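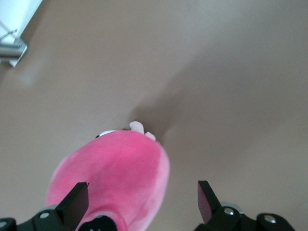
Wetdale Guidelines for Soft-Object Handling

The Wetdale Guidelines for Soft-Object Handling, usually shortened to the Wetdale Guidelines, are a set of good-practice rules for robots that pick up soft and easily deformed items such as plush toys, cushions, folded cloth and sponges. They apply to small robot arms fitted with a two-finger gripper and working at floor or table height in homes, shops and teaching rooms. The guidelines are voluntary and have no legal force, although they are often written into purchase contracts.

Background

The guidelines grew out of a workshop held in Wetdale, where several makers and users of small robot arms compared their house rules. Most of these rules had been copied from factory practice and assumed hard parts of known size. Soft items did not fit them well. A toy can be squeezed to half its width without any clear signal from the gripper motor, and its edges are hard for a camera to find.

A first draft was based on the handling manual used at Pellau, a toy repair and sorting firm. The test methods came mainly from the Otuvach laboratory. The two texts used different words for the same things, and the merged version kept the Pellau terms for handling and the Otuvach terms for measurement. Some users still find the mixture awkward.

Scope

The guidelines cover items that weigh less than 356 grams and that return to their shape after light pressure. Food, live animals and anything worn by a person at the time are left out. Items with hard parts inside, such as a music box or a battery case, are treated as hard objects for the purpose of grip force.

Approach and alignment

The arm should come down from above wherever there is room to do so. Both fingers should be open before the gripper passes below 10 centimetres from the supporting surface, and they should stay open until downward movement has stopped.

The item should lie between the two fingers before closing begins. An even gap on both sides is preferred but is not required. One finger may touch a soft item while the other still stands clear of it, as with a pink plush toy lying on a plain floor with the left finger against its side and a strip of floor showing on the right. Under the guidelines this counts as an acceptable starting position, provided that the touching finger does not drag the item or press it into the floor. A robot that closes both fingers at equal speed will normally centre a light item without further correction.

Where an item is longer in one direction, the fingers should close across the shorter side. Ears, tails, ribbons and other small parts should not be used as gripping points. The body of the item is always preferred, even when a small part is nearer to the gripper.

Grip force

Force is raised in steps. The first step should be enough to hold the item still but not to lift it. If the item slips during a trial lift, the gripper is opened fully and the approach is repeated before more force is used. After three failed lifts the robot should stop and wait for an operator.

The guidelines give no single upper limit for force. They ask instead that the item show no lasting mark 40 seconds after release. This is known as the recovery test. It is carried out on a sample item before regular work starts, and again when the finger pads or plates are changed.

Cameras and lighting

A camera at the wrist should have both fingertips in view throughout the grasp. The arm often throws its own shadow across the work surface, and the software must not treat the edge of a shadow as the edge of an item. Plain, matt surfaces are recommended for setting up and testing. Fuzzy fabric can look paler on the side facing the light, so colour alone should not be used to judge where an item ends.

Inspection and upkeep

Finger surfaces are checked for sharp edges and burrs before each working session. Screws on the fingers and their mountings are checked for tightness every Monday, or after 45 hours of use if that comes sooner. Loose fibres are removed from joints by hand with the power off. Compressed air is discouraged, as it can drive fibres further into the housing.

Reception

The section on one-sided contact has drawn the most disagreement. The Gounder code, a stricter set of rules used mainly in rental fleets, requires clear space on both sides of an item before the fingers start to close. Supporters of the Gounder code say that this makes faults easier to trace. Users of the Wetdale text reply that soft items seldom lie so neatly, and that repeated repositioning adds wear to the arm.

The recovery test has also been criticised for relying on the judgement of the person who inspects the item. A revised edition with reference samples is in preparation.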